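13/10/2018, Keltgate. Notes typed up same evening, sorry for the state of them.

She has run the wash-house on Wirkden Lane for 53 years if you count the ones when it was her mother's. Still opens up herself. Still does the collars by hand. "Machines don't know what a collar is," she says, and goes off to shout at a boiler.

Back again with tea. I ask about the flood. Wrong question, apparently, everyone asks about the flood. "Water came in, water went out. Ask me about the price of starch."

So I ask about the price of starch. Twenty minutes on that, most of it unprintable. The short version is that the old supplier, Akgül, packed it in last October and the new lot only deliver to Skeltum, so she drives over. Four trips so far. "My knees think it's more."

What about the council's letter? They want £3,309 for the new drains. She's got it pinned up by the door, next to the bus times. "I'll pay when they've dug it. Have you seen them dig? I've not."

Busiest day is Monday, always was. Up to 5 hotel loads before dinner, then the football shirts. She won't do duvets. Did one once, for a vicar, and the drum was never right agian.

Does she think about stopping?

"Every morning, till I've had me toast."

Her niece wants her to put in a card reader and a sofa. The sofa she might allow.

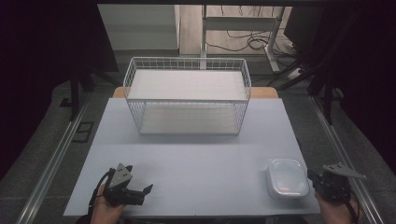
*White wire basket on a pale tabletop.*

Last thing, I ask what people get wrong. No pause at all. "Pockets. Empty your pockets. I've had teeth in there." Whose? She knows whose, she won't say, he still comes in. Then someone's at the counter with a tablecloth and thats me done for the day.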